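Depth has holes on aluminium foil tray, grasp planner returns nothing. How do others handle this?

Asked by skomgate_user, last updated August 14, 2025
2 comments, 11 shares

Hello all. I work on a sorting task with two arms, one at each side of a white table. The planner is Cindex, and the segmentation is our own small network. Paper things are fine. The problem is the foil tray. In the colour image the mask is good, but the depth inside the mask is mostly missing, and where it is not missing it jumps up and down by several centimetres. Then the plane fit fails and Cindex gives me an empty list of grasps.
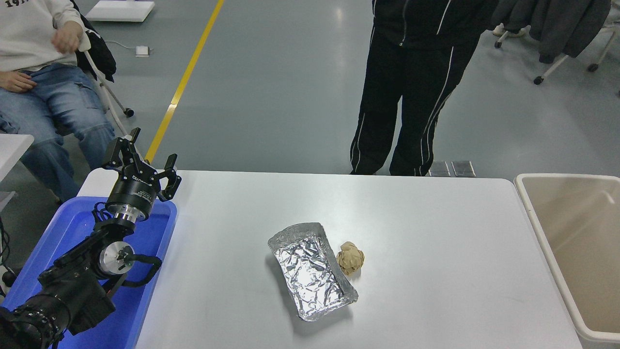
Foil tray with the paper ball close beside it, left gripper open.

A second problem is the distance between the objects. When the paper ball is nearly touching the rim, the two masks sometimes join into one and the planner wants to close on both together. I already tried a median filter and a larger minimum cluster (2000 points), but then the paper ball disappears also. What is the usual way? I would prefer not to buy another sensor.

2 answers

Answer from Kerstin Brandes

I had the same trouble in April with foil lids. My advice is to stop using the depth inside the foil mask at all. The table is flat and you know its height from calibration, so you can work like this:

Take the mask from the colour image and project its outline onto the table plane. Fit a rotated rectangle to this outline. Give the planner a simple box with this rectangle as its base and a fixed height for the class "foil tray". We measured a few trays by hand and took the lowest value. Please note that the outline of a tall object becomes a little too large when you project it to the table, so shrink it before you fit.

For the joined masks, the cluster size is the wrong place to look. Use instance masks and cut the point cloud by mask first, and only after this do the clustering. Then you can keep the minimum small. Also add every neighbour as an obstacle when you plan for one object. In Cindex the obstacle list is empty by default and it is easy to forget it.

A paper cup is much kinder than foil, but for an open cup I would also set the approach direction by class, otherwise the planner may choose a grasp across the opening which presses the rim flat.

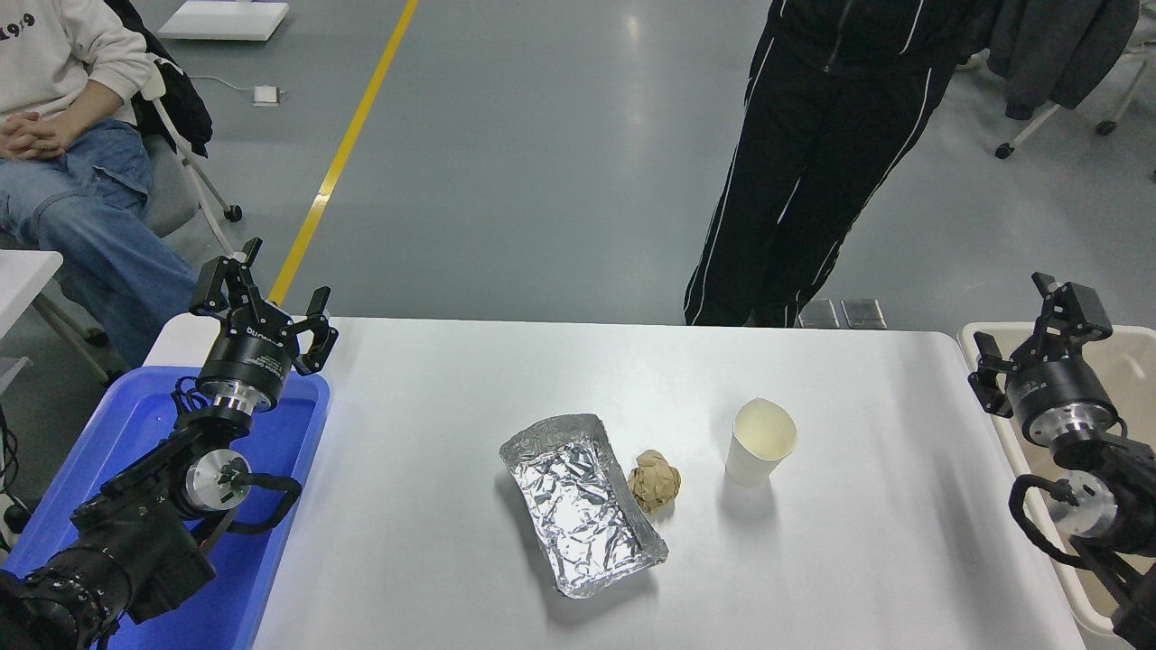
Does each arm need its own copy of the object list?

One shared list is better. Keep it in the table frame, and let each arm transform the poses into its own base frame only at the moment of planning. With two copies you will sooner or later have both arms reserving the same object.

Answer from rothe77

Turn down the exposure, worked for me. Or Pastar has a hole filling node, you put it before the planner. I don't remember the settings.

Comment from skomgate_user: Thank you both. The hole filling makes a smooth hill over the tray, and Cindex then proposes grasps on the hill, so I took it out again. The box on the table plane gives me grasps now. I still have to check the shrink value for trays which stand diagonal to the camera.

Comment from Kerstin Brandes: For diagonal ones look at the corner order of your rectangle fit. Ours swapped the long and the short side near 45 degrees and the gripper came in turned the wrong way.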